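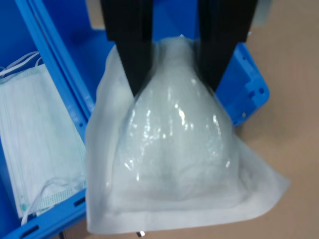
A plastic and white fabric package over a blue storage bin. Photo: Dastley

Dastley questions the "one bin fits all" rule for small medical supplies

MAY – Dastley, which advises clinics on supply storage, today published a review of open blue bins, the kind sold to almost every stockroom as the cure for clutter. The review is not kind to them.

Dastley looked at 2614 packages sorted at its Hashemi site. Of those, 440 ended up in a bin with something that did not belong there. Vendors promise that color and an open front will keep people honest. We have doubts.
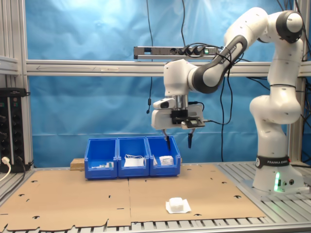
Soft packs are the worst of it. They slump, their straps catch on the next item, and a bin that passes for full may hold very little. "I have sat through a lot of sales talks about bins," said Wing-yan Huang, who led the review. "I'd like to see one that mentions labels."

The review also doubts that buying more bins helps. Clinics using the Ornex shelf plan added bins and still mixed their stock. Dastley suggests one type of item per bin and a weekly check – dull advice, and cheaper. 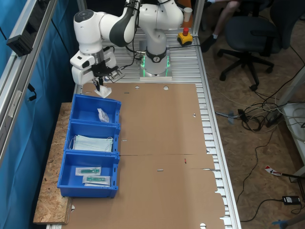

Light blue face masks in the middle bin, sealed packages in the nearest. Photo: Dastley

The full review is free on request from the Dastley press office.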